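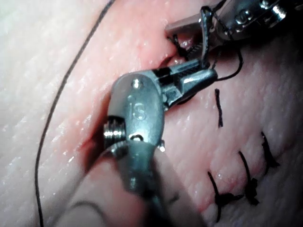 4.2 What the follow-up questionnaire can and cannot show

The case for asking patients to judge their own wounds by post rests on a small number of studies, most of which we find less persuasive than their abstracts. The usual claim is that a short questionnaire picks up nearly all the wound problems that a nurse would find at a clinic visit, at a fraction of the cost. Saengthong and Park made this claim for the Drorkero form, and it has been repeated since without much attention to who sent the form back.

In our own sample, 401 patients were sent the form and 263 returned it. We do not know how the remaining patients fared. It has been common to treat those who do not reply as having healed without trouble, on the grounds that people with a sore or leaking wound have more reason to write. We see no evidence for this. A patient who has gone back into hospital, or who has moved in with a relative while recovering, is also unlikely to be opening post at home, and at the Sadside site several forms came back undelivered for that reason.

The wording of the form is a second difficulty. Item 2 asks whether the wound is "more red than expected". Few patients have any idea how red to expect it to be. Some redness along a closed incision is ordinary, and the reddened line with black suture in Figure 1 would probably draw a "yes" from one reader and a "no" from the next. Lindgren's answer was to add a printed colour strip. We tried this at Tikel and gave it up, as the strips had been run off on 2 different printers and did not match each other.

Suture colour may also matter, though it is rarely reported. Dark thread against pale tissue is easy to see, and patients told us in interviews that they took it for dried blood or a scab. Clear thread was more often missed altogether. Neither mistake says anything about healing, yet both can change an answer to the item on "marks or crusting". Dunleavy treats this as noise that will even out in a large enough sample. It will not even out if one surgical unit prefers dark thread and another does not, and units do tend to have settled habits.

We are also doubtful about agreement scores. Nasr reports high agreement between patients and nurses at the Delacroix clinics, but the great majority of wounds there had healed well, and two people who both answer "no problem" nearly every time will agree whatever their skill. The more useful question is how often they agreed on the wounds that had gone wrong. The paper does not give those figures separately, and they cannot be worked out from the tables.

None of this makes the questionnaire worthless. It is cheap, patients mostly did not mind filling it in, and the free-text box was often more informative than the scored items. We would be reluctant, however, to see it used for ranking hospitals, and the results in Section 5 should be read with the missing replies in mind.

Figure 1. Incision line being closed with black suture.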